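Workshop notebook, 06/10/2023

Hide glue again. Allton joined the list of jobs I said would take an afternoon.

For anyone reading this out of order: the Allton is the small writing desk with the lifting lid, bought by its owner at a house sale and brought in because the lid "does something odd". What the lid does is come off. Both hinges had been moved at some point in the last century by a person with strong arms and no pilot drill, and the old screw holes had been stuffed with matchsticks, some of them still with their heads on. I have left one in a jar on the window sill as a warning to us all.

Started the morning on glue. The new bag of pearls soaked overnight in the cold jar, twice their weight in water, and had swollen nicely by eight. Warmed in the pot, kept it under 60 by the kitchen thermometer, which I trust more than the dial on the pot. The dial on the pot has said 55 every day since June, including days when the pot was unplugged.

First test joint: two offcuts of beech, rubbed together and left. Let go after an hour when I leaned on it. Second test joint, same glue, offcuts warmed on the radiator first: would not let go, and the wood tore before the glue line did. So the glue is fine and the back room is cold, a finding I seem to make every October and write down as if it were news. See last year's book, same week, nearly the same words, better handwriting.

Drilled out the matchstick holes to 6 mm and plugged them with oak, grain running the same way as the rail. Made too many plugs. The extra ones are in the tobacco tin. Do not tip them out thinking they are sweepings, as happened to the last lot.

While the plugs set I looked at the veneer on the lid. There is a blister near the front left corner the size of a plum, and a smaller one behind it that I only found by tapping. Slit the big one along the grain, worked glue under with the thin palette knife, pressed it down with a warm block and a sheet of greaseproof. It rose again when I took the block off. Pressed it again, with a weight, and went to do something else out of spite.

The something else was the Hillurik chairs. Six of them, all supposed to be the same, all by the same maker, and no two with the same splay to the back legs. I have stopped measuring them against one another and am measuring each against the floor, which at least has the decency to stay put. Chair with the blue string on it still rocks. It rocked less after I shaved the front right foot, then more after I shaved it a second time. Have stopped shaving it. Next step is to take the stretcher out and see whether the leg was ever home in its socket. I suspect it never was, and that generations have been sitting on a bluff.

Finish tests on the sample boards, for the record:

Board 1, shellac, pale, two coats. Pretty. Marks if you look at it with a wet cup in mind.

Board 2, Gunnlaugsson oil, three coats, a day between. Good colour, a bit warmer than I wanted, still faintly tacky on the end grain this morning. The tin says overnight. The tin was evidently not written in our back room either.

Board 3, wax over oil. Nicest to touch and the first to show a ring from the tea I put on it. I did put the tea there deliberately, in spite of what is being said.

Board 4, nothing at all, as a control. Several people have picked it as their favourite.

For the Allton I am leaning towards shellac on the outside and wax inside the well, where it will mostly be rubbed by envelopes. The owner wants it "not shiny". In my experience this means shiny, but less so than whatever their mother had. Will make up a board rubbed back with 2,000 grit and let them point.

Hinges. The originals are brass and one has a bent leaf. Flattened it between two scraps of maple in the vice, a quarter turn at a time, and it came back without cracking. New screws are the right length but have bright modern heads. Dropped them in the tub with the vinegar and salt and forgot them for 20 minutes longer than planned, so they are now rather older than the desk. They may come up with a rub.

Stora order: the cauls still have not come. The confirmation says two parcels, the tracking says one, and the one has been in the same depot all week enjoying itself. Used the lengths of old bed rail again, padded with cork. They work well enough that I am starting to wonder why I ordered the others, and am writing that here so I can be reminded of it when the bill arrives.

Four o'clock: lifted the weight off the blister. Down, and staying down. The small one behind it has come up slightly, presumably to see where its friend went.
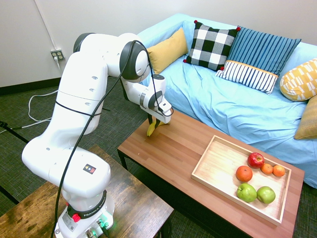

Jobs for next time: slit the small blister, trim the oak plugs flush once they have had the full night, stretcher out of the blue string chair. Buy greaseproof. Wash the glue brush before it goes hard, which I have just remembered I did not do.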